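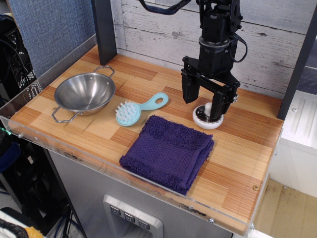 The wash-up table, with the arm over the little white round thing. Bowl, brush and purple washcloth are the rest of the set.

Skislow and the creeping wrist: pictures from a bad December

If you read my last update you know I was pretty pleased with myself. Skislow (our arm, named by Latrice Ferreira after a very slow skiing trip) had gone through 300 pick-ups in a row without a hitch, and I was already planning what to put on the table next. Then the wrist started to creep. You'd tell it to hold still and it would sink, a hair at a time, until the fingers were pressing on whatever was under them. No error, no beep, nothing in the log! I found it by ear, around 4 in the afternoon, when the motor note went up and stayed up.

A few things about the setup above, for everybody who wrote in asking.

The white piece is the one I worry about most. It's small, the fingers have to come down right beside it, and there's not a lot of room for a wrist that won't hold its height. The washcloth forgives you. A hard little knob doesn't.

The metal bowl gave us our loudest failure - the arm sagged halfway through a lift, caught one of the wire handles and dragged the whole bowl toward the edge guard. I hit the stop and stood there for a minute with my heart going.

Look at the cables looping up by the arm, too. Gebhard Koller thought they were tugging on the joint, so we spent a whole evening re-routing them, and the creep was exactly the same afterward. Sorry, Gebhard, it was a good guess :)

What we ended up finding was a loose set screw inside the wrist joint, letting it slip under load. The count stood at 1,047 moves when we opened it up. New rule here: screws get checked every 1,000, and hands stay off the table whenever the arm is powered, even if it looks parked. A sinking arm looks parked, and I'd been reaching under it for days.

Kristýna Baláž is writing a small alarm for the motor current, and I'll post it once she's happy with it.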